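Module 4, handout 2: Indigo and denim finishing
Course notes, textile coloration. Revised 15 Apr 2024 by Nigel Garside.

Read with the vat dyeing notes from January. Sections 4.1 and 4.2 are examinable in full. Section 4.4 is background.

## 4.1 Why indigo behaves as it does

Indigo is insoluble in water and has little attraction to cellulose in its blue form. It must be reduced to the leuco form, which dissolves in alkali and is pale yellow to yellow-green. The yarn takes up the leuco dye in the bath and is then exposed to air, where the dye oxidises back to the insoluble pigment and is held in the fibre.

Leuco indigo has low substantivity for cotton. One dip gives a pale shade, so depth is built up by repeated short dips with an airing stage after each. Lengthening a single dip mainly increases penetration and does much less for surface depth.

The usual reducing agent is sodium dithionite with sodium hydroxide. Points to remember:

- Dithionite is consumed by air as well as by dye, so the bath needs steady topping up.
- The pH controls which ionic form of leuco indigo is present. The mono-ionic form, favoured between about pH 10.5 and 11.5, has the higher affinity for cotton.
- At higher pH the di-ionic form dominates, affinity falls and the dye travels further into the yarn.

## 4.2 Ring dyeing

Warp yarn for denim is dyed in rope or sheet form before weaving. The weft is normally left undyed. Because the dips are short and the dye has low affinity, colour stays in the outer layers of the yarn and the core remains white or nearly so. A cross-section under the microscope shows a blue ring around a pale centre, hence the name.

Abrasion removes the outer fibres first and brings the core to the surface. Loss of colour is therefore greatest at raised points: hems, seam ridges, pocket edges and the crests of creases. A yarn dyed to the core would also lose colour, but the contrast between high and low areas would be much weaker.

Sewing thread does not follow the same pattern. Topstitching is commonly polyester or a polyester core with a cotton wrap, dyed with other classes, and its fading rate has to be judged separately from that of the cloth.

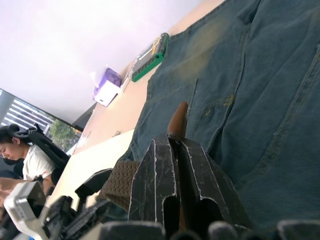

The choice of bath pH is thus a finishing decision as much as a dyeing one. A mill intending a strong wash-down effect will hold the bath nearer pH 11. One intending a dark garment that keeps its shade will accept deeper penetration and a higher dye cost.

## 4.3 Finishing routes

**Stone washing.** Pumice is tumbled with the garments. Colour loss is quick but uneven between loads, and grit must be rinsed out.

**Enzyme washing.** Cellulase attacks the surface cellulose, and tumbling then detaches the loosened fibre with its dye. Acid cellulases work faster but give more back-staining, in which released indigo settles on the white weft and pocketing. Neutral cellulases are slower and cleaner.

**Bleaching.** Hypochlorite destroys indigo directly. Any residue must be neutralised, as it will yellow and weaken the cotton in storage.

**Laser marking.** Surface dye is removed by local heating. No water is used in the marking stage itself, though a rinse normally follows.

## 4.4 Note on the Dalletti trials

Sneha Tyagi's trials at the Clindgate laboratory compared neutral cellulase at 18 and 20 minutes on one ring-dyed cloth. The difference in lightness was within the spread between samples. Weft staining was measurably higher at the longer time.

## Preparation for the next class

1. Explain in two or three sentences why a higher bath pH lowers contrast after washing.
2. Read the Nautiyal extract on back-staining, omitting the appendix.
3. Bring the grey scales. Gloves are supplied.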